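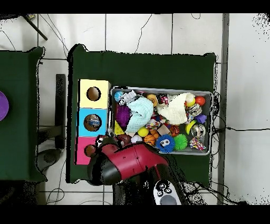 **From:** Struan Urquhart
**To:** Grimura data list
**Date:** 18 May 2024
**Subject:** Re: Sorting task, acceptance of episodes

Dear colleagues,

Thank you to Ngân Âu for the points below. I reply on behalf of the Clistgate group.

> The Wellgate set now holds 837 episodes of the sorting task. In many of them the operator takes the balls first and leaves the cloths and rope toys until the end. Should we go on as we are, or should the order be fixed in advance? I would also ask whether an episode with a dropped toy is to be kept.
>
> Ngân Âu

On the first point, the order should not be left to the operator. From the next session, please draw the first 10 toys by lot before each episode and follow that order. Cloths and rope toys are to be included in the draw on the same terms as balls and blocks.

On the second, an episode with a dropped toy is to be kept, provided that the operator picks the toy up again with the arm and completes the placement. Where a toy is moved by hand, the episode should be marked as rejected – it should not be deleted.

The tray should be mixed again after every 8 episodes. The boxes may change places between sessions, but not within one.

Abdelilah Bensaid will amend the written instructions. Objections should reach him, with a copy to this list, before the end of May.

Yours sincerely,

Struan Urquhart
Clistgate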